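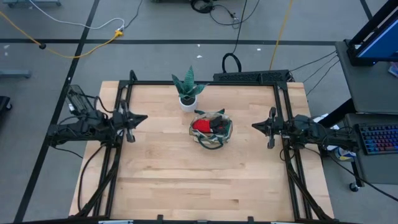

The candidates in the Clitine byelection have split over a state bill that would cap political donations and stop former ministers from lobbying their old departments, with the government's own candidate saying she would vote to amend it.

Bindu Shetty, who is running for the government in the seat, told a candidates' forum in Tistville that the proposed donation limit of $2,000 a year was set at the right level but that the rules for reporting smaller gifts would be too hard on local branches and community groups.

"I support the cap and I've told the Premier's office that," Ms Shetty said. "I don't support making a branch secretary fill in the same form for a meat tray as for a cheque. If that part comes back to the house unchanged and I'm there, I'll be moving to change it."

The opposition candidate, Narayanan Murthy, said he would vote against the bill as drafted. The independent, Indira Amin, said it should pass as it stands and be strengthened later.

The bill passed its second reading before the parliament rose and is expected back when members return. The winner of the byelection will be sworn in ahead of the final vote, and with the numbers in the lower house as close as they are, all three campaigns have been asked about it at nearly every stop.

What the bill would do

The Election Funding and Lobbying Bill would limit what any person, company or union can give to a party or candidate in a financial year to $2,000. Gifts to separate branches of the same party would be added together. Donations would have to be published within a week of being received, down from the current system of half-yearly returns.

A separate part deals with lobbying. Ministers and their senior staff would be barred from lobbying any department they had dealt with in office for 18 months after leaving. The present code asks them to wait, but it carries no penalty and does not cover staff at all.

The lobbying section follows the Palaniappan review, which was ordered after a former planning adviser took a job with a quarry operator seeking approvals at Plodano. The review did not make findings against any individual. It recommended that the code be written into law and that diaries of meetings be published monthly.

The government accepted the recommendation on the code. It has not said whether it will accept the one on diaries, and the bill does not mention them.
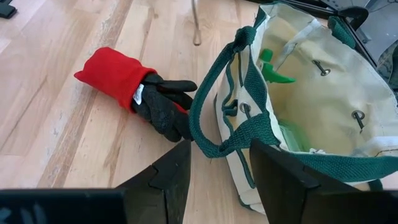 A work glove with a red cuff and black fingers lies on its side on a wooden surface.

Opposition sees a loophole

Mr Murthy, a former shire councillor and accountant, said the cap looked tough but left out payments for memberships, dinners and "briefing subscriptions", which parties sell to businesses for access to frontbenchers.

"If you pay for a seat at a table next to the Treasurer, this bill says that's a ticket and not a gift," he told the forum. "I've read the definitions section more times than I'd like. Anyone with a decent accountant will be around it by lunchtime."

Asked whether his own party sold such subscriptions, Mr Murthy said it did and that it should stop. He would not say whether the opposition leader had agreed to stop before the law required it.

"I've put my view to him," he said. "He's got it in writing."

He said he would vote for the lobbying section on its own if the government split the bill, and would like to see the ban extended to backbenchers who chair parliamentary inquiries. A spokesperson for the Attorney-General said there were no plans to split the bill.

Ms Shetty said Mr Murthy was hunting for reasons to vote no. She said tickets were already covered where the price was well above the cost of the event, and that the electoral commission would be able to issue guidelines on what that meant.

Mr Murthy replied that guidelines could be ignored and that the wording belonged in the act.

Independent wants diaries opened

Ms Amin, who manages a rural health service at Plodano and is standing for the first time, has made the diaries a large part of her campaign. She said people in the district had learned about meetings on the quarry only after the decision had been made, and that a cap on donations would have made no difference to that.

"Nobody in that case is said to have handed over a dollar," she said. "It was about who could get into the room. I'd like to see who's been in the room, every month, on a website, with the subject of the meeting next to the name."

She said she would still vote for the bill and would introduce an amendment on diaries at the first chance. If it failed, she would bring it back as a private member's bill.

Ms Amin has published her own meetings since announcing her candidacy, along with a list of her donors. Ms Shetty said she would publish her diary if elected. Mr Murthy said he would do so if the rule applied to everyone, including ministers.

Local groups divided

The forum was held at the Tistville Memorial Hall and run by the district ratepayers' association. Questions were drawn from a box at the door, and the donations bill came up before the hospital, the bypass and the closure of the rail freight siding.

Shobha Warrier, who chairs the association, said the group had no position on the bill but that members had raised the reporting rules with her.

"We're not a party, but we did pay for newspaper ads about the bypass at the last election," Mrs Warrier said. "As I read it, that would make us a third-party campaigner, and we'd need an agent and a separate bank account. I've asked for advice on that and I'm still waiting."

The Attorney-General's office said groups spending small amounts on local issues would be exempt, with the threshold to be set by regulation. The draft regulations have not been released.

Parvathi Shetty, who lectures in public law and made a submission to the Palaniappan review, said leaving the threshold to regulation was common but made it difficult for members to know what they were voting on. She is not related to the government candidate.

"The cap itself is fairly orthodox," Dr Shetty said. "Courts have generally been prepared to accept limits like that if the purpose is to deal with undue influence. Where you can run into trouble is in how third parties are treated, and that's the piece we can't see yet."

She said the lobbying ban would be the stricter change in practice, given that it reached senior staff, and that she expected the first disputes to be over who counted as senior. The bill defines the term by pay grade, but several advisers work under contracts that sit outside the usual grades.

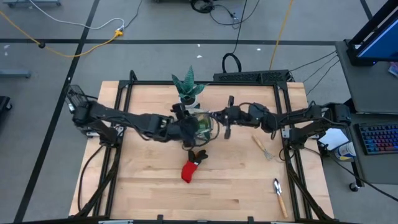
A small clear plastic cup with green material inside, at a robot gripper over the pale wooden worktable.

A seat without a member

Clitine has been vacant since the previous member retired on health grounds. The government has held it at each of the past two elections, the last time after preferences, and its campaign has so far leaned on road funding and the hospital upgrade at Tistville.

Ms Shetty's comments on the reporting rules were the first time she had publicly departed from the government's position. She said afterwards that she had let the party know beforehand and had not been asked to change her mind.

The Premier, who visited a dairy processor outside Plodano the next morning, said candidates were entitled to represent their communities and that the bill had been through proper consultation. The Premier did not say whether the government would look again at the rules for small gifts.

The opposition leader is expected in the electorate later in the campaign. His office said the party would settle its final position on the bill in its party room, and that Mr Murthy's views would be "part of that conversation".

Early voting opens at the Tistville library and the Plodano showgrounds pavilion from 8.30am and will run until the evening before polling day. Voters who live outside the two towns can apply for a postal ballot through the electoral commission, and a mobile booth will visit the hospital and the aged care home at Tistville.

The order of candidates on the ballot paper was drawn last week, with Mr Murthy first, Ms Amin second and Ms Shetty third. A second forum will be held in Plodano, where the ratepayers' association says questions may again be put in the box at the door up to 6.45pm.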